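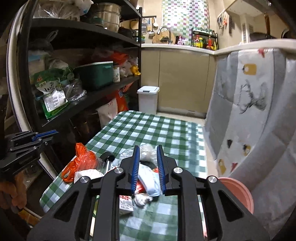

The green and white gingham on the kitchen table, with a face mask and tissue on it

Home News Minutes Hall Hire Contact

Jasov Court Residents - minutes of the meeting held Sunday, April 27, 2025

I took the notes again, so blame me for the spelling. We started late on account of the kettle. Last meeting's minutes were agreed with one fix - the side gate is the Menon Street gate, and I had it down as the back one.

Boiler. Sikelex want $202 for the yearly service, same as last time, and we said yes. I'll call them and ask for a morning slot. A few people would like the hallway radiators looked at too, so I'll see if that costs extra.

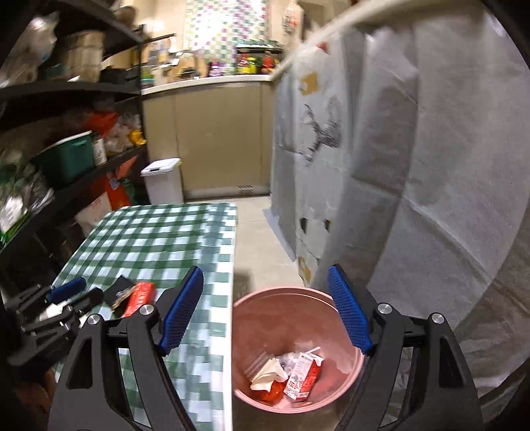 Pink wastebasket beside the table, drink carton inside

Parking. Long one, this! We went back and forth on visitor spaces and ended up keeping the 2 by the ramp. The Nernex van can use one while they finish the roof, but only on weekdays.

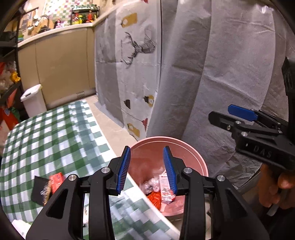 Trash pickup was next, and the new schedule has confused everybody, me included. Recycling now goes out every other week, and bags left by the wrong door won't be taken. Cartons were the big argument. I said a carton like the white and pink one in the round bin should be flattened first, and plastic wrap kept separate, but I'll check with the city before I put up a notice.

Summer cookout: yes, date to follow. The big meeting stays in November.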